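Home > Community > Baking > Bread and Rolls > Serving

Reading time: 3 min

Bread basket for the table - how do you keep crusts nice and the shapes looking good?

Līga Paju
24 October 2025

Hi everyone! I've gone completely bread-mad since September and I'm now baking small rolls and little braided loaves with pointed ends, the kind that look a bit like a leaf when they're done. We have 11 people coming for a long lunch and I want the bread in baskets down the table so people can just reach over and help themselves.

My trouble is the last part. The rolls come out with a lovely shiny top, I pile everything into the basket, and by the time we sit down the bottoms have gone soft and the braids look squashed. Do you line the basket? Do you put braids and rolls in together or keep them apart? And how early can I fill it? I've got wicker baskets in a couple of sizes and I'm happy to buy another if there's a better shape (any excuse!).

Lenuța Barbu

Oh, I love this question, bread baskets are my favorite thing to put on a table! I've been doing big family lunches for years and I have opinions, so bear with me.

First, let the bread cool all the way. I know it's hard when the kitchen smells like that, but warm rolls in a pile steam each other and you get exactly the soft bottoms you're describing. Mine sit on a wire rack for 53 minutes, which is a silly number, but it's how long my favorite radio show runs and it works for small rolls. Bigger loaves want longer.

Second, go shallow. An oval basket with low sides is so much kinder to bread than a deep round one - you get one layer, maybe a few on top, and air comes up through the weave. If you like a cloth, use thin cotton or linen and leave it open. Folding it over the top is only for bread you want soft. 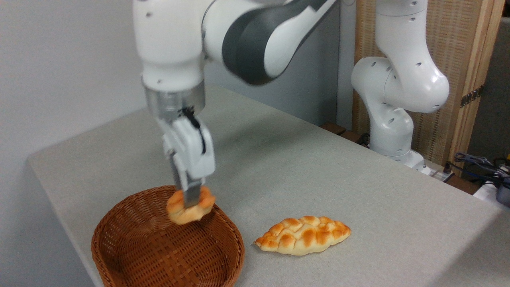 Put the rolls in first, one at a time, and set them down with the browned side up. Don't tip them in from the tray! They knock against each other and you lose that pretty top. I start in the middle and work out to the rim, and the braids go on last because they're the ones people notice. If a braid is too long to lie flat, don't bend it to fit. Give it a board of its own next to the basket, with a knife. I think it looks better that way anyhow, all those golden ridges on show.

On timing, I fill mine right before I call people to the table. If you must do it earlier, leave it uncovered and away from the stove.

One more thing about wicker: shake it out upside down after every meal and go over the weave with a dry pastry brush. Crumbs get into a tight weave like you wouldn't believe. If it needs a wipe, use a barely damp cloth and let it dry fully before it goes back in the cupboard.

Have a wonderful lunch, and please come back and tell us how the braids went over!

Marius Pop

I just use a paper towel in the bottom. Never had a complaint.

Emilian Sandu

Agree with Lenuța on nearly all of it, great answer. I'd split your bread over 2 baskets though, one for each end of the table. With that many people a single basket always gets stuck down by whoever likes bread most (me, at our house).

Also, if the bottoms are soft before they even reach the basket, put the rolls back in a hot oven straight on the rack for a few minutes, then cool them again. It perks up the crust beautifully. Go easy if you've brushed them with egg, the tops darken fast.

And for a seeded roll or anything floury, I do use a cloth. Getting poppy seeds out of wicker is a whole evening.

Līga Paju

Thank you all so much! Two baskets, braids on a board, and I'll be stern with myself about the cooling. Doing a trial run with a half batch tomorrow - so excited!

Related
Egg wash or milk for shiny rolls?
How to freeze braided loaves
Three-strand or four-strand for a beginner?
Getting a musty smell out of a wicker basket
Butter dishes for a long table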